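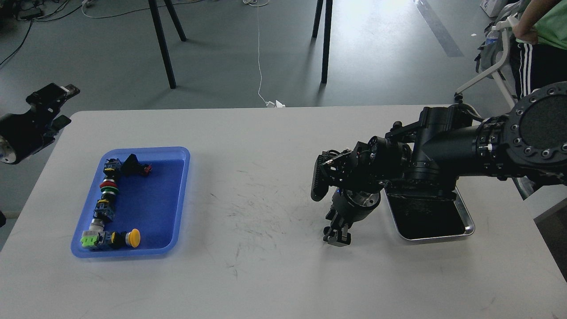 Push-button parts in the blue tray.

Re: Contact blocks on an old Gulon panel

kelvin_49: Stop button on the bench saw panel drops out at random. Mellura blocks, fitted in February. Resistance across the closed contact is 2 ohms. Replace or clean?

dinrail: Replace. A good contact reads well under one.

ossett: Disagree. Check the terminal screws first. Mine read 47 with one loose strand.

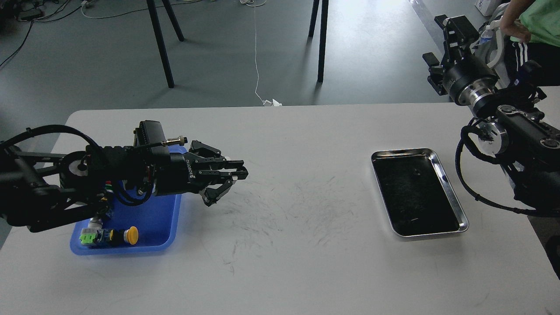 Same table, tray on the left.

kelvin_49: Screws are tight. Kadrić sell a block with the same fixing.

dinrail: Fixing, yes. Travel differs. Measure it before ordering.

ossett: I would still swap the leads over. If the fault moves, the block is fine. On a stop circuit, isolate first and leave the saw off until it is sorted.

Comments
tallow: Firier blocks fit too.
dinrail: Not the older ones.

Recent threads
Earth continuity on painted doors
Relay chatter at 53 Hz
Labelling spare cores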